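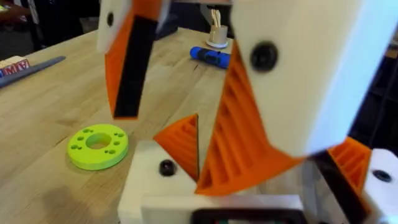 Progress Report No. 3, page 1

To the Fandbridge Fund, from the Brukcombe Parish Records Project

Dear all,

You asked for a shorter report this time. I have taken out the map.

When we last wrote, we had promised to transcribe the Brukcombe vestry books from 1788 up to the point where the handwriting improves. I can now report that the handwriting does not improve. It gets worse under each new clerk, and the fourth one seems to have written with the book on his knee, on a horse. We have stopped using legibility as a milestone and have gone over to counting pages, as your guidelines suggested in the first place.

Pages. The target for this period was 200 and we finished 94. I would like to present this as a strong result and can't quite get there. Two things held us up. The first was the water damage in the second book, which had stuck a run of leaves together in a block the texture of a wafer cookie. Hường Vi, our conservator, separated them over most of July with a bone folder and a patience I found hard to be in the same room with. We lost some text along the gutter margins. What came out was a long argument over who should pay for a bell rope, and then the same argument again, continued by the sons.

The second delay was mine. I had planned on one transcriber checking the work of another, and I had not planned on them disagreeing about the letter s. There is now a one-page house rule on the long s, the double s and the thing the third clerk does, which isn't either. The pages done before the rule have been gone through again. They are in the total once.

Indexing. Silviu Stoica has built the name index and it works well. You can look up a surname and get every entry, including the misspellings, of which one unlucky family has 23. He has linked these under a single heading and kept all the variants searchable, so that a descendant who types in the wrong one will still land in the right place. The place-name index is behind. Half the fields in the parish were named after whoever last fell into them, and the names changed often.

The index runs on Gido, the same catalog software we had at the start. Your previous letter asked whether we had looked at alternatives. We looked at one. It wanted a yearly fee larger than our paper budget and would not accept a date before 1900. We are staying with Gido, whose faults we know by name.

Public access. The first reading evening took place in the library annex. We put out two rows of chairs and needed both. Silviu read the bell rope entries aloud, doing the voices, and the audience took sides. A woman in the second row told us that her grandmother used to talk about "the rope money" and that she had always assumed it meant something worse. We have since recorded an interview with her, and it will be deposited with the transcripts. A second evening is planned on poor relief, which has fewer laughs in it, and we'll pitch it accordingly.

The exhibition panels are in draft. Hường would like fewer words on them. I wrote the words, and have asked for a second opinion.

Money. Spending is under budget on travel, because the books can't go anywhere and so neither do we. It is over on conservation supplies, chiefly blotting paper and the good Japanese tissue. I would like your approval to move the travel underspend across to cover this. The form for doing so is attached, along with the form requesting the form. The dehumidifier was bought secondhand and sounds like a bus pulling away, but the strongroom has stayed within the range Hường set for it and we now do our talking in the corridor.

Risks. Last time I listed "clerk's handwriting" as low. Please move it to high. The risk listed as "loss of key staff" has gone down, as Silviu has agreed to stay on to the end of the grant. The roof I would leave where it was — medium, with a bucket.

Next period. We expect to finish the second book, start on the third, and catch up the place-name index as far as the common fields. I am not going to offer the old page target again. I'd sooner tell you once the third book has been opened properly. The first few leaves look dry and in order, and the clerk has ruled his own margins, so naturally I am suspicious.

We are grateful for the extension, and for the note in the margin of our last budget, which was fair.

Project Coordinator
Brukcombe Parish Records Project

Shared 23 times
4 comments

hầu_reader
Is the misspelled family the one I think it is? We get it wrong on the Christmas card every year.

Marginalia
Please put the long s rule online. I have a box of letters here and a husband who insists they are all f.

bellringer2
The rope was the parish's to pay for. I don't care how long ago it was.

Marginalia
@bellringer2 it was the ringers' and you know it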